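Home » Reviews » Ganer shift scheduling and applicant tracking: our review after a year

2 December 2024

We moved our hiring over to Ganer in January, after several years of running vacancies from a shared inbox and a spreadsheet. Stemmont is a mid-sized employer with 108 permanent staff and a seasonal intake at the Narnstead site, so most of our recruitment is for hourly roles with a high turnover. This review covers the applicant tracking side first and the shift scheduling second.

Setting up took longer than the sales call suggested. Importing old candidate records meant cleaning the spreadsheet by hand, and the import tool rejected any row without a postcode. Once that was done, posting a vacancy became quick. You write the advert once, pick the job boards, and applications arrive in a single list. We have handled 1480 applications this way and lost track of very few.

Screening questions are the best part. You can set up to 12 per vacancy and mark any of them as essential. For night work we ask about transport and availability, and that alone has saved a lot of wasted phone calls. Candidates can answer on a phone without creating an account, and fewer of them drop out halfway than with our old form. 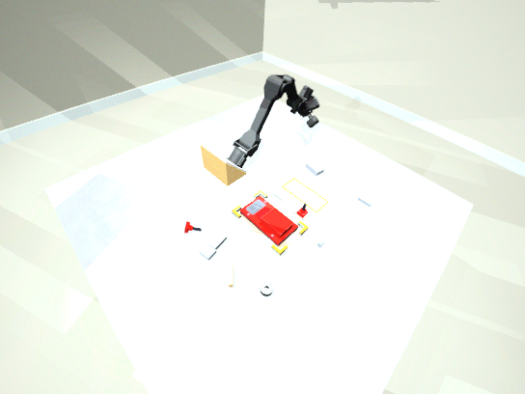
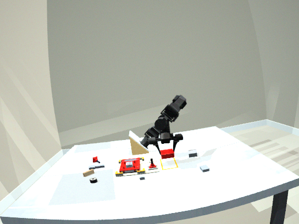 Interview booking is less good. Candidates choose a slot from the manager's calendar, but if the manager then moves the slot, the text message goes out with the old time. We reported it in the spring. Support replied the same day and the fault is still there. Our managers now ring people when they change anything.

Shift scheduling is sold as an add-on. It copies a new starter's details across when you mark them as hired, and the rota view is clear enough to print and pin up. Swaps between staff need approval from a manager every time, even for like-for-like shifts, and we could not find a way to turn that off.

We also had a trial of Salminen before choosing. It has better reports and a proper audit trail, but it charges per vacancy, and with our turnover that would have cost us about a third more. A firm hiring mainly for office jobs might well come to a different answer.

Reports in Ganer are basic. You get time to hire, source of applicant and offers accepted. Anything else has to be exported — the export itself works fine.

Good points: screening questions, mobile applications, quick posting
Bad points: interview texts, thin reports, slow import

Our rating: four out of five for applicant tracking, three out of five for scheduling. We have renewed the first and are still deciding on the second.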